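News > Esports > Strategy > Team events

Jeditent Cup switches to draft teams, sign-ups open tonight

July 29, 2022

Quick one before the stream starts. The Jeditent Cup is dropping its open solo bracket and going to drafted teams for the second season. Sign-ups open tonight on the Jeditent site and close once 110 players are in. No waiting list this time, after the mess in May when half the waiting list got told the wrong start time.

The game stays the same, Clorkwood, on the current patch. There was talk of holding back to the older patch because of the tower changes. Not happening. Organizers say everybody has been practicing on the new one anyway and the old build won't run on the venue machines.

How the teams work. Captains get picked from the top of the Kesden ladder, going down the list until enough of them say yes. Each captain drafts four players, one from each rating group, plus a sub from anybody left over. Top group is 1320 rating and up. Ratings get frozen when sign-ups close, so no late climbing (or late dropping, which was the bigger problem last season, we all saw those replays).

Draft order is random in the first round and then reversed each round after. Captains can trade picks but not players. Once a player is on a roster they stay there till the season is over, unless they quit the event completely.
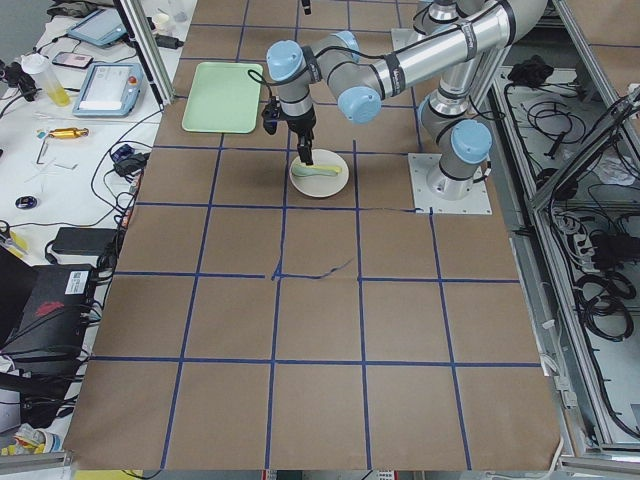
Lò wrote on the forum that freezing ratings is fine but the top group is going to be far too wide, and that whoever picks first there gets a player who can win two maps alone. Lò wants that group split at the next step up and says the organizers were asked for this back in the spring. A couple of other ladder regulars agreed in the same thread. So far the answer is that the groups stay as posted, with a possible look at it after the group stage.

Format. Two groups, everyone plays everyone in their own group once. Matches are five maps, all five played even if it's already decided, becuase map score is the first tiebreaker. Second tiebreaker is head to head. Third is a single ace map, captain's choice of player, on a map neither team has vetoed. Top two from each group go to semifinals. Semis and final are winner-stays-on, first team to run out of players loses.

The winner-stays-on part is new and is what most people seem happy about. Last season's final was four one-sided maps and a long break while an admin hunted for a replay file. With winner-stays-on a team can be three players down and still come back, and there is no fixed lineup to read off a sheet an hour earlier. Captains only name the opener. After that they have 20 seconds between maps to send in the next player. Miss it and the admin picks the lowest rated one left on the roster.

Map pool is seven maps. Five carried over from last season, two new ones from the Clorkwood community contest. One of the new ones has a shortcut behind the third base that worker units can open early, so expect some strange games until people figure out the timing. Vetoes are one per team in the group stage, two per team in the semis, none in the final. The final's map order will be posted with the semifinal results.

Group stage is online. Semis and final are in person at the Kesden hall, same room as last year, back entrance. Players bring their own mouse, keyboard and headset. Wireless gear is out after the interference trouble, wired only, no exceptions even if yours worked fine. Monitors are provided and can't be swapped.

Prize is 200 dollars per player for the winning team, subs included if they played at least one map. Runners-up get their entry back. Entry fee itself is the same as last season. Travel is not covered, which a few of the players from farther out have already complained about. Nothing new on that, we asked.
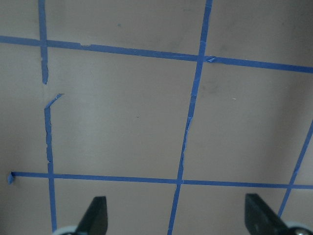 Some odds and ends from the rules post, which is long and worth reading if you are playing:

Pauses are two per team per match. A disconnect doesn't count as a pause if you are back inside the time limit. Coaching between maps is ok, coaching during a map is a map loss. Account sharing is still a ban, and the ban now covers the captain too if the captain knew. Off-race picks are allowed but have to be declared before vetoes. Players can stream their own group matches with a delay, not the semis.

Casters not announced yet. We hear the same pair from the spring showmatches, will update when it's confirmed. Broadcast is on the main Jeditent channel with replays up the next day, and replay packs will be free to download after each round this time, no more asking around for them.

Draft will be shown live a week after sign-ups close. Captains on voice, everyone else in chat. If you sign up, put your correct ladder name in the form, spelled exactly, the script that checks ratings wont find you otherwise and your spot goes to the next person.

Group draw comes right after the draft on the same stream. We'll post rosters as they come in.

Get match results in your inbox. Enter your email to join our newsletter. You can unsubscribe at any time.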